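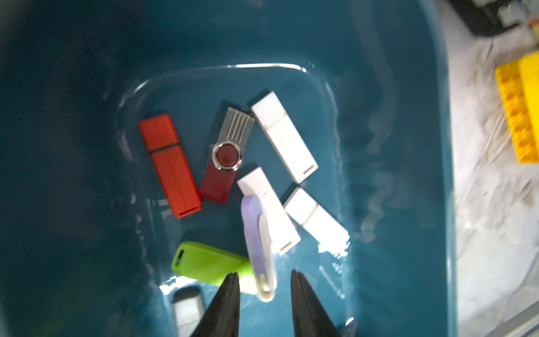 How do I get our family's evidence into the Gromora land claim hearings? My aunt recorded the elders on the lake boundary before she died, and I hold the lease papers as scans, 14 files in all. The notice says exhibits must be in by November but gives no format. I have USB drives to spare, a red one and a swivel one among them — would the registry take those, or is it paper only?

Posted by Kwame Abugri, November
Print | E-mail

Ama Kyei
Paper for the leases, drive for the recordings. At the Fenora hearings the registry wanted a typed transcript with every recording, in the original language and in English. Write the claim number on each page. You also need a short signed statement saying who made the recordings and where. Ring the registrar before you copy anything, as Gromora may have its own form.

Esidness
we sent 2,000 pages for ours and they asked for an index after. do the index first

Amato
Check if your aunt's recordings can be heard in closed session. Ours were — you have to ask in writing.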